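롤 비닐봉투 정리하는 법: 색깔별로 나누고 통 하나에 모으기

생활 정리 > 소모품 정리
글쓴이 Dilani Pathirana
2024년 7월 4일

롤로 말린 비닐봉투는 어느 집에나 있지만 제자리가 있는 집은 드물다. 싱크대 아래에 하나, 현관 서랍에 하나, 고양이 화장실 옆에 두 개쯤 굴러다니고, 정작 필요할 때는 손에 잡히지 않아 새로 사게 된다. 작년 12월에 다용도실을 비우면서 집 안의 봉투를 전부 꺼내 본 적이 있는데, 뜯지도 않은 롤이 한쪽에 쌓여 있었고 반쯤 쓴 롤은 다른 물건 틈에 끼어 있었다. 그때부터 써 온 정리 방법을 적는다. 특별한 도구는 필요 없고 통 하나와 평평한 자리만 있으면 된다.

먼저 전부 꺼낸다

서랍 안에서 정리하려고 하면 잘 되지 않는다. 집에 있는 롤을 모두 꺼내 조리대나 작업대처럼 넓은 면에 올려놓는다. 가방 주머니, 차 트렁크, 산책 줄을 거는 고리 근처도 확인한다. 종이 상자에 든 것은 상자에서 꺼낸다. 상자째 두면 안에 몇 장이 남았는지 알 수 없고 부피만 차지한다.

꺼낸 다음에는 바닥에 눕혀 놓고 색깔별로 모은다. 아직 통에 넣지 않는다. 같은 색이라도 굵기가 다를 수 있는데, 굵은 것은 새것이거나 용량이 큰 봉투이고 가는 것은 쓰던 것이다. 한 장을 풀어서 폭을 확인해 두면 나중에 헷갈리지 않는다. 접어서 말아 놓은 봉투는 롤의 길이만 보고 크기를 짐작하기 어렵다.

겉장이 풀린 롤은 다시 감는다

쓰던 롤은 대개 맨 바깥 장이 헐거워져 있다. 그대로 통에 넣으면 다른 롤에 걸려 같이 딸려 나오고, 뺄 때마다 더 풀린다. 손바닥 사이에 끼우고 감긴 방향으로 두세 번 굴리면 웬만큼 조여진다. 끝단이 밖으로 벌어진 것은 세워서 바닥에 가볍게 두드려 맞춘다.
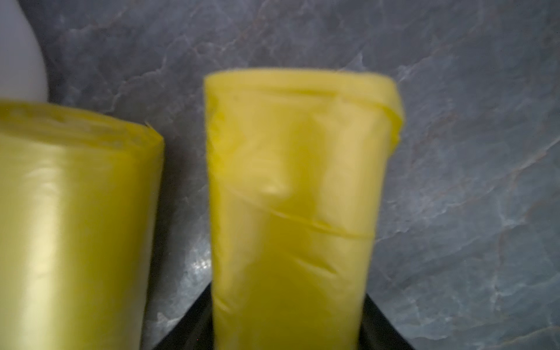

조여지지 않을 만큼 풀린 롤은 차라리 처음부터 다시 만다. 바깥에서 서너 장을 완전히 풀어 펼치고, 공기를 손날로 밀어낸 다음 심 쪽으로 바짝 당기면서 감는다. 뜯는 선이 보이면 그 선이 롤의 바깥에 오도록 끝을 맞춘다. 고무줄은 권하지 않는다. 얇은 비닐은 고무줄 자국을 따라 찢어지는 경우가 있고, 여름을 나면 고무가 삭아서 비닐에 달라붙는다. 꼭 묶어야 한다면 폭이 넓은 종이띠를 두르고 띠끼리만 테이프로 붙인다.

심이 없는 롤은 너무 세게 누르지 않는다. 한번 납작해지면 잘 굴러가지 않아서 한 장씩 뜯기 불편하다. 이미 납작해진 것은 양쪽 끝을 잡고 살살 돌려 가며 모양을 잡아 주면 어느 정도 돌아온다.

색깔마다 쓰임을 정한다

색은 제조사가 정한 것이지만 집에서는 용도 표시로 쓰기 좋다. 한 번 정하면 이름표가 필요 없고 아이들도 금방 외운다. 우리 집은 이렇게 나누어 쓴다.

노란색: 고양이 화장실 모래를 치울 때
분홍색: 욕실 휴지통
연두색: 채소 다듬은 것과 마른 음식물 부스러기

정답이 있는 것은 아니다. 같은 색을 계속 구할 수 있는지가 더 중요하다. 한 가지 색이 단종되면 용도를 새로 정해야 하고, 그러면 식구들이 한동안 섞어 쓴다. 가장 많이 쓰는 용도에는 어느 가게에서나 파는 색을 붙이는 편이 편하다. 그리고 봉투로 무엇을 버리든 지자체의 분리배출 기준이 먼저다. 색깔 봉투는 집 안에서 모을 때 쓰는 속 봉투이고, 내놓을 때는 동네에서 정한 봉투나 통에 옮겨야 하는 곳이 많다.

통은 얕고 네모난 것으로

원통형이나 깊은 바구니는 롤을 담기에 좋지 않다. 아래에 깔린 것은 보이지 않고, 맨 위의 롤만 계속 쓰게 된다. 네모나고 얕은 플라스틱 통이 제일 낫다. 모서리가 둥글면 안쪽을 닦기 쉽고, 흰색이면 롤의 색이 잘 보인다. 냉장고 정리용으로 나온 것도 괜찮다. 나는 Galis라는 동네 생활용품점에서 산 것을 쓰는데, 비슷한 모양이면 무엇이든 상관없다.

사기 전에 롤의 길이를 잰다. 통의 안쪽 폭이 롤 길이보다 손가락 하나만큼 넓으면 알맞다. 딱 맞는 통은 꺼낼 때 손톱으로 긁게 되고, 너무 넓은 통은 롤이 비스듬히 돌아간다. 통의 바깥 치수만 적힌 제품이 많으니 가능하면 안쪽을 직접 재 본다. 벽이 위로 벌어진 통은 바닥이 생각보다 좁다.

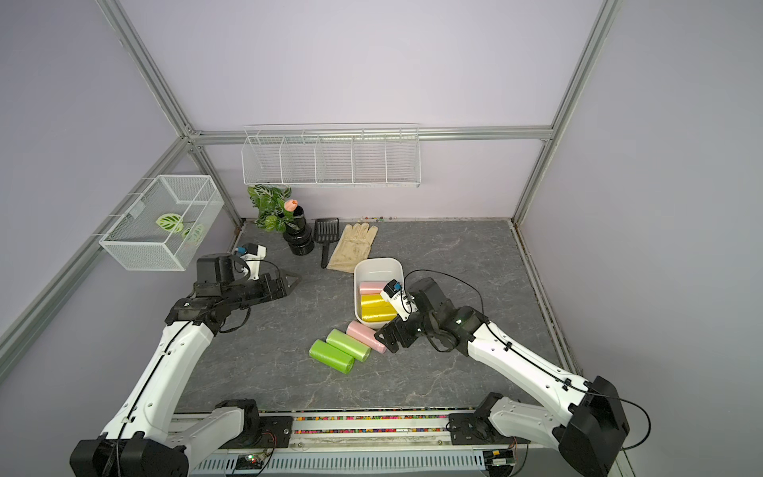 넣는 순서는 자주 쓰는 색이 앞쪽이다. 롤은 눕혀서 가로로 놓고, 같은 색끼리 붙인다. 세워서 넣는 사람도 있는데, 봉투를 한 장씩 뜯어 쓰려면 눕히는 편이 낫다. 세워 두면 통을 옮길 때 넘어지고 윗단이 먼저 구겨진다.

통에는 지금 쓰는 롤과 다음에 쓸 롤만 넣는다. 색마다 2개면 충분하다. 나머지는 따로 보관하고, 하나를 다 쓰면 그때 채운다. 통을 꽉 채우면 처음에는 정리가 잘된 것처럼 보이지만 꺼내고 넣는 일이 번거로워져서 며칠 안에 통 밖에 롤이 나와 있게 된다.

여분은 어디에 두나

여분의 롤은 햇빛과 열을 피해서 둔다. 창가나 오븐 옆, 보일러 배관 가까이는 좋지 않다. 얇은 비닐은 오래 열을 받으면 장끼리 들러붙고 뜯는 선이 아닌 데서 찢어진다. 생분해 표시가 있는 봉투는 특히 오래 쌓아 두지 않는다. 제품마다 보관 기한이 다르므로 포장에 적힌 날짜를 보고, 포장을 버릴 때 그 날짜를 종이에 옮겨 롤과 같이 둔다.

많이 사 두는 습관도 한 번 따져 볼 만하다. 우리 집에서는 석 달 동안 쓴 봉투를 세어 보았더니 71장이었다. 한 롤에 20장이 감긴 제품이니 네 롤을 채 쓰지 않은 셈이다. 그런데 다용도실에는 그보다 훨씬 많은 양이 있었다. 묶음 할인 때문에 산 것들이다. 집마다 쓰는 양이 다르니 한 계절만 세어 보고 그만큼만 사면 자리가 많이 줄어든다.

벽걸이 바구니는 가벼운 것만

벽에 거는 철망 바구니나 칸이 나뉜 선반이 있으면 작업대 바닥을 비울 수 있어 좋다. 다만 철망에는 비닐 롤을 바로 넣지 않는다. 철사 끝이나 용접 자리에 얇은 비닐이 걸려서 올이 나가듯 죽 찢어진다. 굳이 넣는다면 바닥에 두꺼운 종이를 한 장 깐다. 칸이 나뉜 선반에는 마른 솔, 분무기, 접은 행주처럼 모양이 일정한 것을 올리고, 당장 넣을 것이 없으면 비워 두어도 된다. 빈칸이 있어야 손에 든 물건을 잠깐 올려놓을 수 있다.

붙이는 방식의 고리는 벽지보다 타일이나 매끈한 판에 잘 붙는다. 붙이기 전에 알코올로 한 번 닦고 하루를 기다렸다가 건다. 나사로 고정하는 제품이라면 벽 재질에 맞는 앵커를 쓴다. 이웃의 Tahsin Selvanayagam은 석고보드에 일반 나사로 바구니를 달았다가 한 달 만에 떨어뜨렸다. 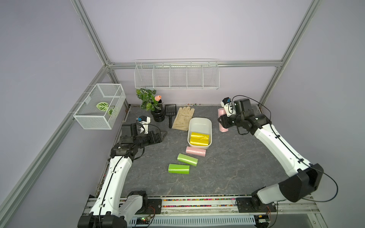
모래삽과 장갑은 봉투 가까이에

봉투만 따로 정리하면 결국 다른 물건을 찾으러 다니게 된다. 같이 쓰는 것끼리 한자리에 둔다. 고양이 모래를 치우는 데 필요한 것은 구멍 난 삽과 장갑, 봉투 정도이므로 팔 하나 뻗을 거리 안에 모두 놓을 수 있다.

삽은 쓰고 나서 털기만 하지 말고 일주일에 한 번은 씻는다. 구멍 사이에 낀 것은 헌 칫솔로 밀어내면 잘 빠진다. 미지근한 물에 주방 세제를 조금 풀어 담갔다가 헹구고, 물기가 남지 않게 말린다. 젖은 삽으로 모래를 뜨면 굳은 모래가 구멍을 막아 오히려 일이 늘어난다. 손잡이 끝에 구멍이 있는 삽은 고리에 걸어서 말리면 된다.

작업용 면장갑은 겹쳐서 뭉쳐 두지 않고 손가락을 펴서 눕혀 놓는다. 뭉쳐 두면 안쪽이 마르지 않아 냄새가 난다. 얼룩이 있는 장갑은 빨래에 그냥 섞지 말고 따로 찬물에 담갔다가 손으로 비벼 빤다. 면은 뜨거운 물에 줄어드니 온도를 올리지 않는다. 회색 때는 몇 번을 빨아도 남는 경우가 많은데, 구멍이 나지 않았다면 궂은일용으로 계속 써도 괜찮다. 다만 모래 치우는 장갑과 화분 만지는 장갑은 나누어 쓰고, 임신 중이거나 면역이 약한 식구가 있으면 모래를 치우는 일은 다른 사람이 맡는다. 장갑을 꼈더라도 끝나면 손을 씻는다.

구석에 모이는 작은 것들

바닥과 벽이 만나는 틈에는 무엇이든 모인다. 구슬, 단추, 모래 알갱이, 마른 잎 조각 같은 것들이다. 빗자루로 쓸면 튀어서 더 멀리 간다. 구슬처럼 구르는 것은 카드나 얇은 판지를 벽에 대고 한쪽 끝으로 천천히 민 다음 쓰레받기에 받는다. 나중에 쓸 것이라면 청소기 끝에 얇은 스타킹을 씌우고 고무줄로 고정한 뒤 약하게 빨아들이면 스타킹에만 모인다. 반려동물이나 어린아이가 있는 집에서는 삼킬 수 있으니 보일 때마다 치운다.

조화 화분은 물을 줄 필요가 없어서 잊기 쉬운데, 잎의 무늬가 흐려 보이면 대개 먼지 때문이다. 마른 붓으로 잎맥을 따라 털고, 그래도 남으면 물기를 꼭 짠 천으로 한 장씩 닦는다. 화분에 층이나 골이 있으면 그 사이는 면봉이 편하다. 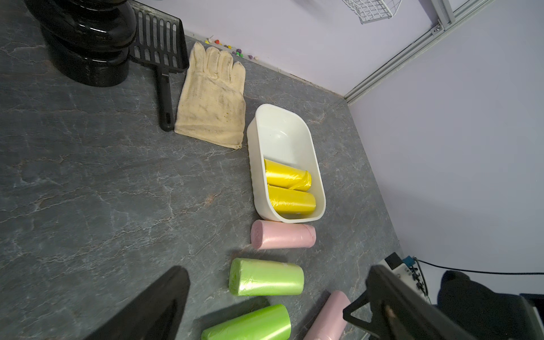 노란 롤은 통 안에, 분홍색과 연두색 롤은 통 앞에. 삽과 면장갑은 벽 쪽에 둔다.

상판 닦기

봉투와 삽을 올려 두는 면은 일주일에 한두 번 닦는다. 대리석 무늬라고 해서 다 대리석은 아니므로 재질을 먼저 확인한다. 천연 대리석이면 식초, 구연산, 레몬이 들어간 세제를 쓰지 않는다. 산에 닿은 자리는 광이 죽고, 닦아서는 돌아오지 않는다. 무늬만 입힌 시트나 판이라면 중성세제면 충분하고, 거친 수세미는 피한다. 어느 쪽인지 모르겠으면 중성세제를 묽게 타서 쓰는 것이 무난하다.

모래 가루가 있을 때는 바로 물걸레질을 하지 않는다. 응고형 모래는 물을 만나면 풀처럼 굳는다. 마른 솔로 먼저 쓸어 내고, 마른 천으로 한 번 훔친 다음 젖은 천을 쓴다. 벽과 닿는 모서리는 천을 손가락에 감아 닦고, 금속 지지대나 틀이 있으면 나사 주변에 물이 고이지 않게 마지막에 마른 천으로 마무리한다.

한 달에 한 번 확인할 것

통에서 롤을 모두 꺼내고 바닥을 닦는다.
겉장이 풀린 롤이 있으면 다시 감는다.
거의 다 쓴 롤을 맨 앞에 둔다.
통 밖에 나와 있는 롤은 넣을지 여분으로 돌릴지 정한다.
장갑에 구멍이 났는지 본다.
벽걸이 바구니의 나사나 고리가 헐거워지지 않았는지 손으로 당겨 본다.

다 해도 십 분이 걸리지 않는다. 나는 매달 첫 번째 재활용품 내놓는 날에 같이 한다.

관련 글
싱크대 아래 칸 나누기
면장갑과 고무장갑 따로 말리기
현관 서랍에 넣지 말아야 할 것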